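Open day at Ustholm – notes on the Sulura kit

Dec 10, 2020

Back from the Ustholm open day, typing this up on the train before I forget it all. Short version: went for the arms, stayed for the software, came home with a trial key and a sore back.

The place first. Low building behind the rail yard, hard to find, sign only on one side. Parking full by the time I got there so I left the car by the bakery. Coffee good. Badge printer broken, we all got stickers. Visitors were mostly small shops like ours, a few teachers, one group from a packaging plant who asked all the good questions.

Three rooms. Onyshchenko had the first one – conveyors, sensors, nice people, not our thing. Second was talks. Third was Nitetside, and that's where I spent most of the afternoon. They sell Sulura, a practice and planning kit for arm work. You get the simulator, a set of ready-made tasks, and a service plan where they build your own cell for you from drawings. You try the job on screen first and buy hardware later, or don't.

The demo was on a big monitor with two chairs in front of it. Sit down, pick a task, go. Eighteen tasks in the starter set, 207 if you pay for the full library. I asked to see the list for the full one and got a printout. Lot of it is the same job with a different part, but fair enough, that's how real work is too.

I did the target one. Arm on a table, round target on the wood, stick lying next to it. You can drive it by hand with sliders or write the moves in a script. I did sliders first, badly, then script. Took me 27 tries to get a run I liked. The guy next to me was faster and I'm not going to talk about it.

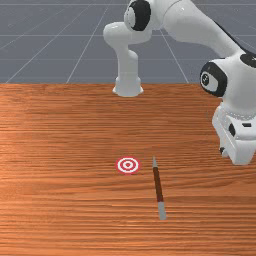
The target task in Sulura, arm bent over the table. Red and white rings, stick to the right.

What I liked. Starts quick, even on the old laptop they kept under the desk for people who asked (I asked). Moving the view around is easy. Scripts are plain text, you can read them. Reset is one key and you will use it alot. Every run gets saved with its settings, so when something goes wrong you can go back and look. They also had it set to repeat one task 1,000 times overnight with small changes to where the things sit, and print a table in the morning. That's the bit I'd pay for.

What I didn't. Menus are a mess – the speed setting lives in two places and they don't agree. Help pages thin. Looks pretty bare, plain floor with grid lines and that's your whole world, which is fine for me but our sales side will complain. Wanted to try it with our own gripper and was told that's part of the service plan, not the kit. Also no clear answer on how they handle soft parts. Asked twice. Got a brochure.

Price talk was vague. Yearly license per seat, school discount, the service plan quoted per job. They said the new price sheet comes out in February along with the next version, and that trial keys given out at the open day will keep working untill then. So no rush on our end.

Short tour of the back area after. Test benches, racks, a lot of cable. No photos allowed so none here. They have a real cell they check the simulator against, behind glass, powered down while we were in there. Would have liked to see it run. Apparently you can book a visit for that if you're on the service plan.

To do – install the trial on the shop machine, rebuild our tray job in it, see how far I get without calling them. If the tray job works I'll ask for a quote. Will post the numbers when I have them.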